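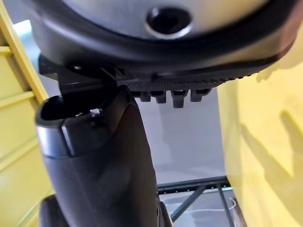 **Laborbuch Stimmhygiene / Begleitstudie Trekono, Juni**

Vormittags Fragebögen. Von den 60 Bögen aus der zweiten Welle sind sechs ohne Datum zurückgekommen, einer dafür mit Kaffeering und einem sehr ehrlichen Kommentar zu Frage vier. Frage vier fragt nach »Zufriedenheit mit der eigenen Stimme im Alltag« auf einer Skala, die bei uns allen schon im Pretest für Stirnrunzeln gesorgt hat. Naima will sie streichen, Remigiusz will sie umformulieren, ich will Mittagessen.

Zum Inhalt: Die trans Teilnehmerinnen im Stimmtraining berichten am häufigsten vom Telefonieren. Am Telefon zählt eben nur der Klang, und wer dreimal pro Gespräch mit »Herr« angeredet wird, hat nachher wenig Lust auf Hausaufgaben. Unser Übungsplan sieht Telefonate erst am Ende vor. Sollten wir vorziehen, mit freundlichem Gegenüber. Fouad El Idrissi hat sich als Anrufer angeboten - er telefoniert ohnehin den ganzen Tag.
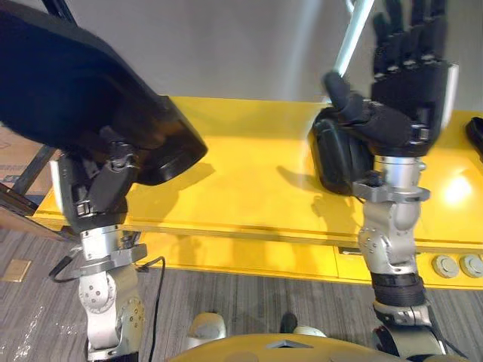 *Lesezeit: 2 Minuten*

Nachmittags die Aufnahmen. Grundfrequenz aus dem gehaltenen Vokal ist sauber, aus dem Lesetext weniger. Die Auswertung meldet bei einer Teilnehmerin Sprünge von 200 auf 300 Hz mitten im Satz, und da ist beim Anhören nichts zu finden außer einem Stuhl. Obergrenze im Skript enger gesetzt, Sprünge weg. Alte Werte bleiben im Ordner »alt«, der inzwischen der größte Ordner von allen ist.

Sherif meint, wir starren sowieso zu sehr auf die Tonhöhe. Resonanz und Satzmelodie kommen bei uns in einer einzigen Tabellenspalte vor, und die heißt »Sonstiges«. Hat er recht. Spalte aufteilen, Hazem fragen, ob er die Hörurteile blind machen kann. 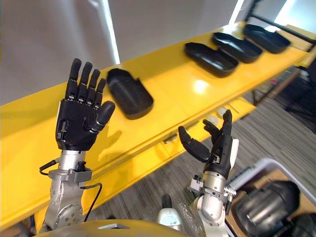 Blind heißt dann bitte auch: Dateinamen ohne »vorher« und »nachher«. Beim letzten Mal stand es dran, und die Verbesserung war, wen wundert's, beträchtlich.

Offen:

- Frage vier (Naima gegen Remigiusz, Runde drei)
- Einwilligungen für die Tonaufnahmen nachheften
- Raum Stidham: Lüftung brummt, Protokollvermerk
- Heiserkeit nach dem Üben als eigenes Item, bisher nur Freitext

17:40, Rest morgen.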